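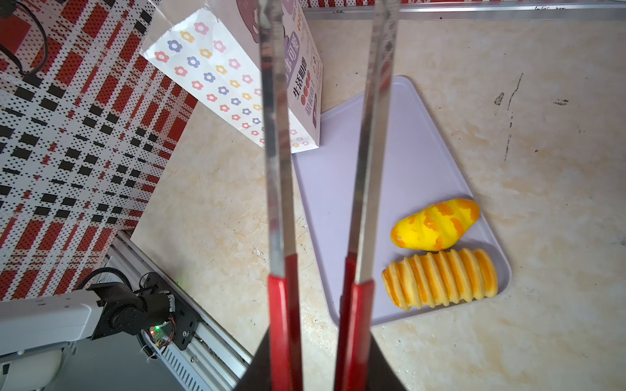

March, notebook 12, mostly written after lunch

Picked up the dormant wallet tracing again this morning. Raquel had left the Tuhumury cluster half done before she went on leave, and her notes are lovely and clear right up to the point where they stop, so I spent the first hour with a pot of tea just getting back to where she was. For anyone reading later: this is the group of old addresses that sat untouched for years and then began paying out in small amounts last month.

Starting list was 497 addresses. I re-ran the common-spend grouping with the new settings (change outputs ignored unless the script type matches) and it came down to 323 that I'm happy to call one owner. The rest I've put in the "don't know" file. Adelino thinks I'm being too careful and he may well be right, but I got burned on the Lilov job by lumping things together too early and I'd sooner not go through that again!

Fees are the interesting bit. Whoever is moving these coins pays the same flat fee every time, even when the network is quiet and they could get away with far less. Looks to me like an old wallet program with the fee typed in by hand. Zdeňka remembers Venetti's early desktop client doing just that – she is going to dig out her old install disc and check the default.

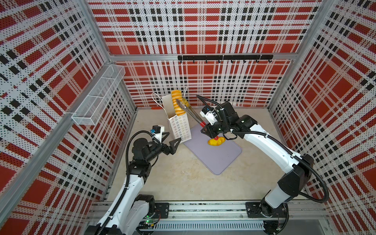

Back to the fees for a moment, as I forgot to write down the odd ones. There are 10 payments that don't follow the pattern, all of them late at night by our clock, and all going to fresh addresses with no history whatever. Could be a second person with a copy of the keys. Could just as easily be the same person on a newer machine. I've tagged them "night" for now, and please leave the tag alone until I've had a proper look.

The node fell behind again after two o'clock. Babar restarted it and moved the index to the bigger disk, which took most of the afternoon, so the plot against block height isn't done. He says Dellulham's copy of the chain is fully up to date and we can borrow that if ours sulks again.

To do:
Ask Albertina whether the exchange ever answered her letter about the deposit addresses.
Re-run the grouping with the old settings, so Adelino and I can argue over the same table.
Plot fees, with the night ones in a different colour.
Back up the "don't know" file (I have said this before, I know)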